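December, 16:40, back bench

Stamp task again, second session with the hand-held pair. Same printed brackets as last time, same cable runs. Genalyn swapped the left spring for the softer one from the Stivari kit and I left the right alone so we can compare.

Softer spring is easier on the thumb. It also gives less feel for when the jaw has closed, so I was over-squeezing for the first few goes. Logged 31 takes, kept 17. Most of the rejects were mine, starting before the recording tone.

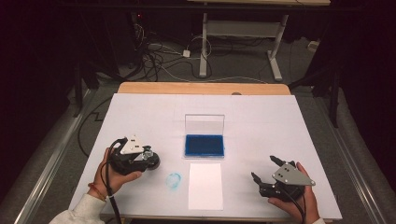
Bench with both grippers in hand, blue pad open, sheet in front. Ring of ink on the white top, left of the paper.

Things to sort:

Ink on the white top. Try isopropyl first, on a corner. If it stays, flip the board over.

The paper creeps when pressed from one side. Santeri suggests a thin rubber mat under it. I would sooner tape two corners and see if that is enough.

Cables pull a little at full reach. Another 800 mm on each would do it - check what Irja has in the drawer before ordering from Deltberg.

Bracket screws: right side had worked loose by the end. Threadlock tonight, the weak sort.

Want the spring question settled before we do a long run. Ditte to try both sides tomorrow morning without being told which is which.

We use cookies to remember your settings and count visits. Accept all | Manage choices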